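We're a small jigsaw lending library in Skurness, and we mail puzzles to people all over the province as well as lending them over the counter. The questions below are the ones that come up most often, in no very sensible order. If yours isn't among them, send us a note or phone the shop in the afternoon, when somebody is nearly always at the desk and happy to chat.

## Joining and borrowing

**How does it work?**

You pay a monthly fee, you choose a puzzle, and you keep it until you've finished it or had enough of it (both are perfectly respectable outcomes!). Then you bring it or send it back and choose another. There are 600 puzzles in the collection at the moment, everything from chunky wooden trays for toddlers to a couple of monsters that need their own table and a very patient household.

**What does it cost?**

Nine dollars a month for one puzzle at a time if you pick up in person. Mail members pay the same fee plus the postage each way, which we charge at whatever the post office charges us. There's no joining fee, and you can pause your membership any time you like. Lots of our members stop over the summer, when the garden takes over, and come back when the evenings draw in.

**Is there a due date?**

Not as such. If somebody is waiting for the one you have, we'll send you a friendly email, and from then we ask for it back within 14 days. That's usually plenty of time to get the sky in. If you're truly close to the end and desperate, write back and tell us, and we'll see what the next person says. People are kinder about this than you might expect.

**Can I reserve something particular?**

Yes, through Fomis, our online catalogue. Log in with the email address you joined with, find your puzzle and press the little bookmark. You'll see your place in the line. Fomis does get muddled if you reserve the same title twice, so if the number beside your name looks odd, try refreshing the page before you worry.

## Choosing a puzzle

**I haven't done one since I was a kid. Where should I start?**

We'd gently steer you to a 500-piece puzzle with lots of different colours and some lettering in it. Shop fronts, old seed packets, shelves of jam, that kind of thing. Big areas of water or snow are lovely to look at on the lid and very humbling on the dining table. The Ferraro shelf, just inside the door on your left, is where we send most beginners, and the Ferraro harbour with the striped awnings hardly ever spends a night here.

**What are the Sevetti puzzles everybody asks for?**

They're the older wooden ones, cut by hand, with little figures among the pieces: a teapot, a hare, a person with an umbrella. They came to us from an estate in a steamer trunk and we're very fond of them. They don't go by mail, I'm afraid, and we ask that you've been a member for a few months before you borrow one. There are no pictures on the lids either, so you're working blind, which some people adore and some people return the next morning.

**Do you have large-piece puzzles?**

We do, a good shelf and a half, and we're always looking for more with pictures meant for grown-ups. If you're borrowing for a parent or a neighbour, tell us what they used to enjoy (trains, curling, baking, fishing) and we'll look something out. Care homes can borrow three at a time on one membership.

## Missing and damaged pieces

**There's a piece missing! What do I do?**

First, please don't feel bad. Check your sleeves, under the placemats, inside the vacuum and, if you have one, around the dog's bed. If it really has vanished, write the details on the yellow card inside the lid. We don't charge for a single piece. We do keep a tin of strays on the front counter, and every so often a piece that went missing two winters ago walks in inside somebody's cardigan pocket.

**Do you count the pieces when a puzzle comes back?**

We weigh them, on a very good kitchen scale. Each puzzle has its proper weight pencilled inside the lid, and a difference of even one piece usually shows up. The little nature puzzle with 194 pieces is the exception. It's so light that we do it by hand.

**My cup of tea went over. Is it ruined?**

Possibly not. Blot it, don't rub it, and lay the pieces out flat on a towel away from the heater. Leave them overnight before you put them back in the bag. If the colour has lifted or the layers have come apart, let us know and we'll sort out a fair price together.

## Sending puzzles back

**How should I pack a puzzle for the mail?**

Pieces go in the zip bag, the zip bag goes in the puzzle box, and the puzzle box goes in a plain cardboard mailing box. Reuse the one we sent if it's still in decent shape, and if it isn't, any sturdy box a little bigger than the puzzle will do nicely. Tuck some crumpled newspaper down the sides so that nothing slides about, fold the flaps in before you bring the lid over, and run tape along every open edge.

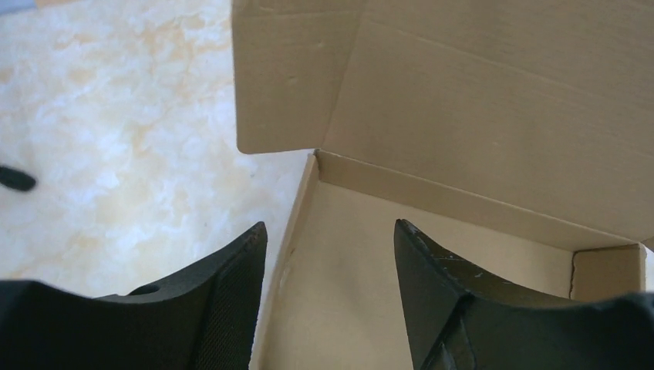
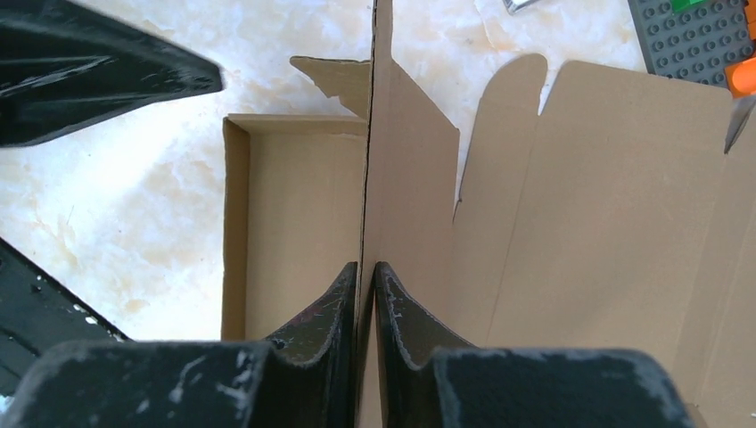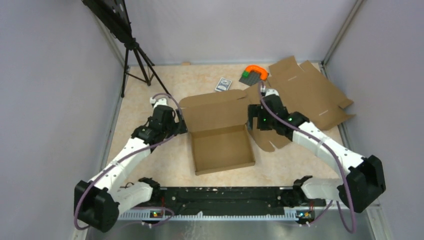

Please take off or cover the old address label too. We've had more than one parcel travel happily back to the member who had just mailed it. Inside the lid of your puzzle you'll find a return label with our address, and it's fine to copy it out by hand if the label has gone astray.

**Can somebody else drop mine off?**

Of course. Friends, cousins, the person who carpools with you. Just put your name on a slip of paper in the bag. After hours there's a returns slot to the right of the door, though it won't take anything bigger than a standard 1,000-piece box, and we'd ask you not to force it.

**What if it gets lost on the way?**

Keep your post office receipt until you've had our email saying the puzzle is home. If it hasn't turned up after a couple of weeks, send us a photo of the receipt and we'll take it up with them ourselves. You won't be charged for a parcel that was mailed properly.

**Do you take donations?**

Gladly, as long as the puzzle is complete, or you can tell us honestly that it isn't. We can't use anything with a musty smell. The busiest time for donations is May, when everybody is clearing out the basement at once, so a quick phone call first is a real kindness to our back room.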